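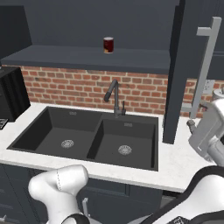 Double kitchen sink with pull-down faucet (render).

Cledevside Tap Water Hardness Readings

Hardness readings taken from cold kitchen taps in Cledevside, with the lookup table used to turn drop counts into mg/L. Last updated 4th October.

What's in the folder

readings.csv – one row per test
streets.csv – street codes and the supply zone each one falls in

The readings file has 1,075 rows. Of these, 973 passed the checks described below and have "ok" in the status column. The rest are still in the file with a short code for what went wrong. Filter on status before you work out any averages.

Readings cover 23 streets. Streets near the Paiva reservoir have more rows than the others, so a plain average over the whole file will lean toward that zone. Average by street first, then by zone.

Columns in readings.csv

id – row number, never reused
street_code – matches streets.csv
month – month of the test, as a number
drops – drops of titrant needed for the color change
hardness_mgl – total hardness as calcium carbonate
softener – yes, no, or unknown
status – ok, dup, faded, or range

How the tests were done

Each household got a Tillow drop kit and a printed sheet. The sheet asks people to run the cold tap for 2 minutes, rinse the tube with the same water, fill to the line, and add drops one at a time until the color stops changing. Filter jugs and hot taps were ruled out. Homes with a softener were asked to use an untreated tap if they had one, but we did not check this.

Checks

A row is marked dup when the same home sent in the same test twice. It is marked faded when the tester noted a weak or unclear color change. Range means the drop count was higher than the kit can measure. Nothing was corrected by hand.

Known problems

The kits from the April batch came with a different dropper tip, which gives slightly larger drops. Those readings run low. They are marked ok because we have no good way to adjust them.

Zone borders in streets.csv follow the old supply map. Loltow Lane is split between two zones and is listed under the northern one.

These readings say nothing about lead, chlorine, or bacteria – only hardness.

Use

Free to copy and reuse with credit to the Cledevside Tap Water Project. Please say which status codes you kept.

Contact | © Cledevside Tap Water Project | Back to top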